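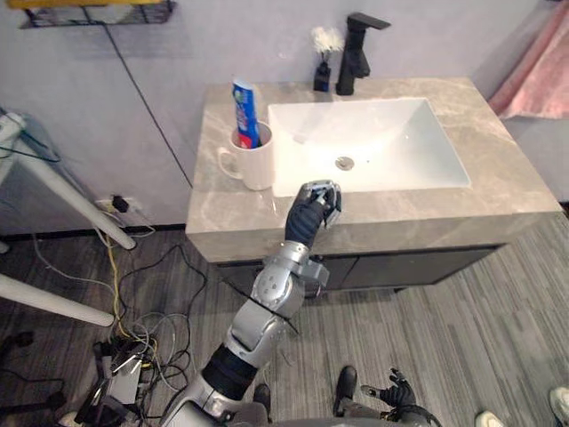 Flullura by Catodbridge - album review

Posted 05/01/2022

I have a rule about records with made-up words for titles, and the rule is that I don't buy them. I broke it for this one and I've now played it so many times that my sister has started humming the bass line from track two while she does the dishes, and she claims to hate it.

So, Catodbridge. If you missed their first album (most people did), they're a four-piece built around two singers, Filipa Carrilho and Zoi Tsolakis, who sound nothing alike and don't try to. Filipa has a low, slightly grainy voice that always seems to be coming from the next room. Zoi goes straight for the ceiling. On the debut they took turns, one song each, and it felt like two decent bands sharing a van. On Flullura they sing together on nearly everything, and wow, what a difference!

The opener, "Pristiline," gives you maybe a minute of organ and handclaps before both voices come in at once on the same line, and I got actual goosebumps on a bus. It's a song about moving out of an apartment and scrubbing it so well that there's no sign you ever lived there. Sounds grim, I know. But the chorus is enormous, the kind you can shout with the windows down even when you only have half the words.

Then "Pacheco," the bass line song. I've seen people online argue over who Pacheco is - an ex, a landlord, a dog. I'm on team dog. There's a whistle in the second verse and the last chorus is basically the name over and over with the drums getting faster. My only gripe is the fade-out. They were clearly having a great time in there and somebody pulled the volume down on them!

The middle of the album is where it gets patchy. "Ferry Money" and "Second Coat" are both slow, both in the same sleepy tempo, and they sit right next to each other, so by the end of the second one I was checking my phone. Either would be fine alone. "Second Coat" has the better lyric (a couple painting a kitchen and not talking about the thing they need to talk about) but "Ferry Money" has that lovely accordion part from Fernanda Arruda, so don't ask me to pick which one should have been dropped. Okay, "Second Coat." Sorry.

Track 5 wakes everybody up again. It's called "104" and it's a bus song, plain and simple, about riding the 104 to the end of the line to avoid going home. Nesma Shehata's drumming on this is ridiculous. She plays it like the bus has no brakes. I've been trying to tap it on the steering wheel and I fall apart at the bridge every single time.

And then there's "Thirty in September," which I suspect will be the one you hear at weddings, if the right person picks it up. It's a birthday song for somebody who doesn't want a birthday. Zoi holds a note near the end for so long that I laughed out loud the first time. The strings are a bit much, and I could have lived without the kids' choir, but I was wiping my eyes anyway, so what do I know.

Production is by Inês Valente, and she's kept things nice and roomy. You can hear fingers sliding on strings, somebody breathing in before a verse, a chair creaking at the start of the last track. If you like your pop very shiny it may come across as unfinished. I played it on cheap earbuds, on my dad's big old speakers and in the car, and the car won. On the earbuds the organ gets muddy in "Pristiline" and you lose a lot of Filipa's low notes, which is a shame when they're half the fun.

A quick word on the vinyl, as I caved and got it. The sleeve is gorgeous, thick card with a soft finish that picks up fingerprints if you so much as look at it. The lyrics are printed in pale yellow on white. I had to stand by the window to read them! My copy was quiet on side A and had one crackly patch on side B, right in the slow part of the closer, of course. It cost me 30 dollars, and for a record this short I'd say get the download first and see if you fall for it.

The closer, by the way, is called "Lights for Fernanda" and it's just the two singers and a guitar. They sang it at the end of the show I went to last fall, before any of us knew what it was, and the whole room went quiet. The album version is a touch slower and they've added a verse. I miss the live one a little.

Best songs: "Pristiline," "104," "Thirty in September"
Skip: "Second Coat," unless you're painting a kitchen
Play it: in the car, with somebody who doesn't mind singing

Seven songs, and I'd keep all but one. They go back on the road this spring and I've got my ticket, so if you spot someone down front yelling for "Pacheco" without the fade-out, come say hi.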